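Nedik 2 — Guide de mise en service
Section 9. Régler la perception pour les objets souples
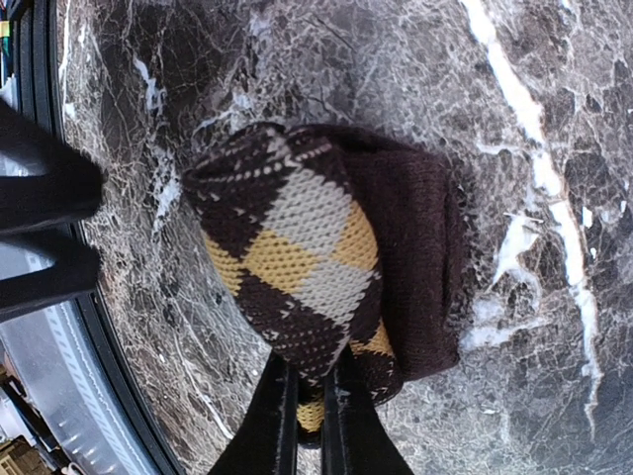 Le module de perception de Nedik est livré avec des réglages pensés pour les boîtes, les flacons et, de façon générale, tout ce qui a la politesse de garder sa forme. Le textile n'a pas cette éducation. Avant de lancer une tâche de saisie sur du linge, il faut donc reprendre la segmentation, puis l'estimation du point de prise, dans cet ordre. Une paire de chaussettes roulée en boule réunit presque toutes les difficultés : des losanges gris et jaune moutarde sur fond brun, que le segmenteur par défaut prend volontiers pour des objets distincts, un revers côtelé brun uni qu'il rattache à la table, et une table à motif de marbre dont les veines blanches passent pour des contours tout à fait présentables. Les réglages qui suivent ont été établis pour ce genre de cas.

Avant de commencer

Le calibrage main-œil (section 4) doit être terminé et enregistré. Le planificateur Ruven doit être en mode simulation. Si le voyant d'état du panneau affiche « mouvement autorisé », il ne l'est pas.

9.1 Segmentation

1. Ouvrez Perception > Profils et dupliquez le profil « rigide ». Donnez à la copie un nom que vous reconnaîtrez en octobre. « test_final_bis » est accepté par le logiciel, hélas.

2. Dans l'onglet Fond, lancez l'acquisition de la surface nue. Le module enregistre 40 vues. Retirez tout objet du plateau, doigts compris.

3. Cochez « Fond texturé ». Cette option soustrait les veines, les rayures et les motifs imprimés de la carte des contours. Elle ne soustrait pas les reflets, qui se déplacent avec la caméra du poignet et se croient donc vivants.

4. Réglez « Fusion des régions » sur Forme d'abord. En mode Couleur d'abord, un motif à losanges produit autant d'instances que de losanges, et Ruven planifiera consciencieusement une prise pour chacune.

5. Replacez l'objet et cliquez sur Aperçu. Le masque doit couvrir l'ensemble, revers compris. S'il manque une partie sombre, abaissez le seuil de contraste par petits pas. S'il déborde sur la table, reprenez l'étape 2.

Note — Les doigts de la pince sont noirs et apparaissent en bas de l'aperçu. Activez « Masque de l'effecteur » pour les exclure, faute de quoi le système essaiera tôt ou tard de se saisir lui-même.

9.2 Point de prise

6. Dans Prise > Candidats, choisissez « Extrémité étroite ». Le module classe alors les parties effilées avant les parties bombées, ce qui convient aux objets roulés ou pliés.

7. Fixez le nombre de candidats à 2000. Une valeur plus basse accélère le calcul et donne des prises originales.

8. Désactivez « Fermeture jusqu'à la largeur prévue ». Un tricot se comprime et la largeur prévue relève de la littérature. Utilisez « Fermeture jusqu'à l'effort », avec le seuil du profil Lelau textile.

9. Lancez la simulation et vérifiez la trajectoire d'approche dans la vue 3D. Les deux doigts doivent encadrer la matière sans traverser le plan de la table.

ATTENTION — Ne passez jamais en mouvement réel directement après avoir modifié le seuil d'effort. Rechargez d'abord le profil. L'ancien seuil reste en mémoire tant que le profil n'est pas rechargé, comportement connu et documenté ici à défaut d'être corrigé.

9.3 Cellules à deux bras

Si une seconde pince peut entrer dans le champ, déclarez-la dans Cellule > Obstacles mobiles, même si elle doit rester immobile. Ruven ne croit que ce qui est déclaré. Un bras visible mais non déclaré est traité comme un morceau de décor, et la marge de sécurité ne s'applique pas au décor.

Avec le connecteur Carvalho, la déclaration est automatique au démarrage de la cellule. Elle ne l'est pas après une mise en veille. Le message « Obstacle inconnu (connu) » signale précisément ce cas : redémarrez le connecteur, puis relancez l'aperçu.

Section révisée le 13 juillet 2019. Pour l'export des profils, voir la section 11.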